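March 2020

# The Good Box

There is a box in my hall closet that once held a Tarnetti espresso machine. The machine died four years ago, after a short illness. The box is in perfect health. It has its foam corners, its plastic bag, its little twist tie, and a Portuguese instruction booklet, and it takes up the space where a reasonable person would keep a vacuum cleaner. The vacuum cleaner lives in the bedroom.

I have tried to throw the box away three times. Each time I got as far as the back steps. Then I looked at it, and it looked sturdy, and I thought: that's a good box.

If you have never said those words, you may be excused from the rest of this article. I suspect most of you are staying.

My mother says them. Her mother said them about shoeboxes, cookie tins and a wooden crate that came from somewhere with oranges in it and held clothespins until the day the house was sold. When we cleared out that house we found a box of boxes, nested by size, and in the smallest one a note in my grandmother's writing that read "box." My aunt kept it.

## The man who measures

Wenceslao Domínguez designs packaging for a living, and he was not especially pleased to hear about my closet. He works out of two rooms above a tile store in Nalitz, where he draws the things that keep other things from breaking. His clients have included a lamp maker, a chain of bakeries, and Istix, which makes bathroom scales and ships them, he told me with some feeling, in the dullest box he has ever been proud of.

"You kept the foam?" he asked.

I said I had kept the foam.

"The foam fits one machine. It is made for the shape of that machine. You have kept a hole."

I have thought about this remark more than I would like. Domínguez doesn't see a box as an object so much as an argument with a truck. Each carton he draws is meant to survive one trip: the forklift, the stack, the corner, the porch. After that it has done its job. The walls have been squeezed, the edges have softened, and the damp has gotten into the flutes, those wavy bits between the flat layers that do most of the work. A used box can look terrific and have half the fight it left home with.

He showed me how to check. Press your thumb into the side, near the middle. A fresh wall pushes back. A tired one gives, and stays given. I did this to the Tarnetti box when I got home and will not be sharing the result.

What surprised me was his own storage. Behind his desk were flat sheets of cardboard stacked to the windowsill, sorted by thickness, some clearly older than his assistant. I counted that as hoarding. He said they were samples. I asked when he had last used the ones at the bottom. He offered me coffee.

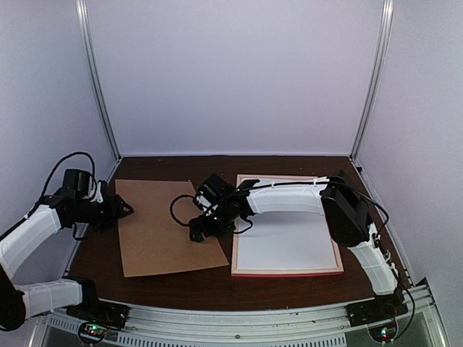 *Brown cardboard, flat, beside a white board in a wood frame.*

The flat sheet, to be fair, is the respectable end of the habit. A flat sheet goes behind the sofa. It goes under the car, or between two mirrors on moving day, or onto the kitchen floor when a child has been handed paint. People who would never keep a box will keep a flat piece of one, in the same way that people who don't eat dessert will have a bite of yours. I know a woman who has slid the same sheet under the same leaking mower every spring for nine years. She calls it "the mower cardboard," and she has strong feelings about anyone using it for something else.

## 31 boxes and a ladder

The other sort of keeper, the three-dimensional kind, is better represented by Þröstur Oddsson, a retired piano tuner who moved into a small brick house outside Nalitz and invited me to see his attic. He had heard about the article from Domínguez, and he wanted it known that his boxes were there for practical purposes.

There were 31 of them. He knew the number because he keeps a list, taped to the inside of the attic hatch, with columns for contents, dimensions and "condition." The contents column was mostly blank. The condition column was detailed. One entry said "excellent, slight lid."

Oddsson has moved house six times, and he blames the fourth. On that occasion he had thrown out every carton he owned in a burst of spring virtue, and eleven weeks later the landlord sold the building. He went to Horrocks, the moving supply place out by the highway, and paid full retail for something he had recently been carrying to the curb for free. The bill came to a little over $200. He still has the receipt. It is in a box.

"Never again," he told me from halfway up the ladder, and I saw that this was the whole system. Everything in the attic had grown out of that one afternoon at the register. He has been well prepared for his next move for nineteen years, and he told me over lunch that he intends to leave this house only when carried.

I asked whether he ever lends them out. He does, to neighbors, and he would like them back.

That, I think, is where the practical argument starts to wobble. A box lent is a box you begin to wonder about. Oddsson described a large one, formerly a television's, that came back from a college move with a cartoon drawn on the side and a corner gone soft. He went quiet for a moment. Then he told me it had been reclassified.

## What the store knows

Horrocks has been selling empty boxes to the public for 70 years, a business model that must have needed some explaining at the bank. The showroom is large and smells like a school. There are boxes for dishes, boxes for lamps, boxes with a metal bar inside for people who would like their shirts to travel standing up. There is a wall of tape. I spent much longer in front of the wall of tape than the assignment called for.

The manager on duty told me the company buys back unused boxes after a move, no questions asked, and that hardly anyone takes them up on it. People come in with the receipt, get as far as the counter, and start pulling a few out of the pile. These two are handy. This one might do for the Christmas things. By the end they are returning four small cartons and a roll of bubble wrap, and they carry the rest back to the car looking like they got away with something.

She keeps none at home, she said. She lives in an apartment with one closet, and works all day in a building holding well over 1000 empty boxes, so the urge is taken care of. I asked what she does when she gets a package. She breaks it down with a house key on the landing, before it can come inside. She said this the way other people talk about vampires.

I bought a tape gun. I didn't need one, but it came in a nice little carton with a tuck flap.

## The warranty years

Somewhere in all this there is a fairly sensible rule, and I did eventually get Domínguez to give it to me. Keep the box until the return period is over. If the thing is heavy, fragile or expensive to ship, keep it until the warranty runs out. Then cut the tape, lay it flat and let it go be another box. Old cardboard makes new cardboard quite happily for several rounds, the fibers getting shorter each time, until it ends up as something modest like an egg carton.

Under this rule my hall closet should have been cleared out in August two years ago. I read the rule to my husband, who has been waiting to put the vacuum away since we moved in. He said it sounded like a very good rule. He went and got the closet door.

We took out the Tarnetti box. Behind it was the box for a fan, and behind that the box for a radio I don't remember owning. Inside the radio's box was a smaller one with a lid, covered in dark green paper, with nothing in it at all. It was beautifully made. The lid came down slowly on a cushion of air, with a small sigh.

The espresso box went to the curb that evening, flattened, foam removed, with the Portuguese booklet on top in case anyone wanted it. The fan box went with it. I brought the green one to my aunt on Sunday mornings' usual visit for coffee, and she tried the lid four or five times before she said anything.

She has put it inside the orange crate, next to the one marked "box," and is looking for something to keep in it.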